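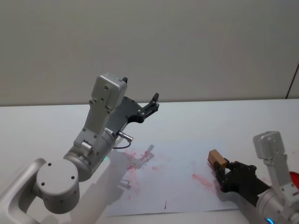 Does putting paper down first really save you from cleaning the table?

It saves you the first wipe and leaves you the second.

Every December the Flinordale craft room fills up with people making cards, and every December the same tip goes around: lay a sheet of white paper on the white table and the red will take care of itself. I have my doubts. Plain printer paper is thin. Leave a wet smear of red paint on it through a coffee break and you may well find a pink patch on the tabletop underneath.

Doaa Shawky swears by it. She says she has gone through 120 sheets since the fall and scrubbed the table twice. I asked what she scrubbed off, and the answer was red paint.

Fumiko Nagano prefers a damp cloth and no paper at all, which sounds fine until you have a sleeve in it. I tried her way on a set of 16 cards and my cuffs are still pink.

If you do use paper, use 2 sheets, tape the corners, and swap them out before they soak through. Keep the dark colors on a separate sheet, or you'll be picking streaks out of the red. The "stain-proof" mats in the supply catalog may be better. I'd want to see one after a month with us before spending money on it.

Paper is on the shelf by the sink. Please don't put used sheets back on the pile.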